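Drying and Storage at the Shared Kitchen, Palgate House
Project report, Group 2
Padmavathi Acharya, Mohammed-Awal Frimpong, Jui-lin Yang
Supervisor: Stuart Rudd

1. Background

Palgate House has one kitchen for 11 residents. The sink is against the window wall and has a short draining board on the left side only. When we started, washed dishes were left on the draining board, on a tea towel next to it and sometimes on top of the microwave. Residents told us that by the evening there was no clear worktop left for preparing food.

Our task was to suggest a better arrangement for drying dishes without building work and without moving the sink. The house gave us a budget of 300 pounds, which had to cover the rack, any trays or boxes, and small fittings. Anything we bought would stay in the kitchen.

2. What we looked at first

Kavitha Arumugam, who manages the house, let us put a tally sheet by the sink for most of July. Residents made a mark for each item they left to dry. By the end of that time the sheet had 844 marks. Mugs and bowls made up most of it. Large pans were a small share of the marks but took up the most room, and they were the items people complained about.

The sheet relied on people remembering to fill it in, so the true figure is probably higher. We also found that the marks for cutlery were not consistent. One person marked each fork and another made a single mark for a handful. We left cutlery out of the later work for this reason.

3. Choosing a rack

We compared a folding rack from Zeman, a two-level rack from Immont and a plain single-level rack that Jui-lin already had at home. The two-level rack held the most but was too tall to go under the wall cupboard, and the cupboard door could not be opened with it in place. The folding rack was easy to store. It slid forward when loaded with pans on one side, and two residents said they would not trust it with glasses.

The single-level rack was the simplest of the three. It has a flat base and takes pans at either end.

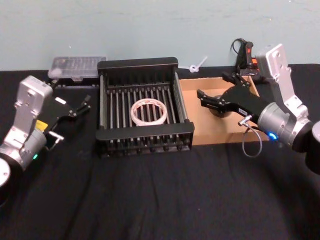 The black rack on the table, with the cardboard tray

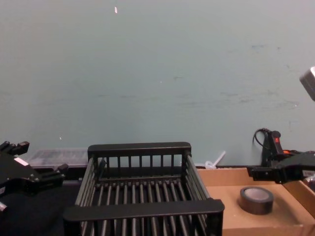
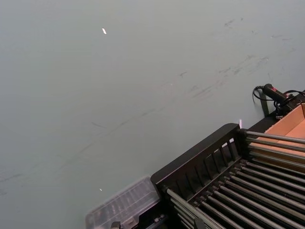
The main question at this stage was how much worktop to give up. A rack placed lengthways along the wall uses less depth but more width, and width is what the kitchen is short of. Turned the other way, it comes too close to the front edge of the worktop and gets knocked by people walking past. We chose lengthways, pushed back as far as it would go.

4. Trial in the kitchen

The rack was put on the right of the sink, where there had been nothing but a bread bin. The bread bin went on the shelf above the fridge. A tray was placed under the rack to catch drips, and a box was put beside it for sponges, brushes and the spare plug.

Mohammed-Awal wrote a short notice asking people to empty the rack before adding to it. This worked for the first few days. After that the rack was often full again by the time people were cooking in the evening, and the notice was moved to the cupboard door where it could be seen from the sink.

Pans were still a problem. When one was put in the middle of the rack there was no room for plates on either side. We asked residents to stand pans at the far end, and added a hook rail from Zernemia under the cupboard for the two frying pans. The rail took less than an hour to fit.

5. Results

At the end of the trial we asked the residents what they thought. Nine replied. Seven said there was more clear worktop than before, one said there was no difference, and one said the bread bin was now too high to reach. We agree with the last point and have moved it to the end of the worktop.

The sponge box went soggy at the bottom and should be replaced with a plastic one. Cardboard is fine for working out sizes but does not last next to a sink.

6. Costs and remaining work

We spent less than half of the budget, mostly on the rail and the tray. Jui-lin has agreed to leave her rack in the house and will be paid for it from what is left. We have not dealt with cutlery, and would like the next group to try a separate holder fixed to the wall by the taps. The tally sheets are in the blue folder in Kavitha's office.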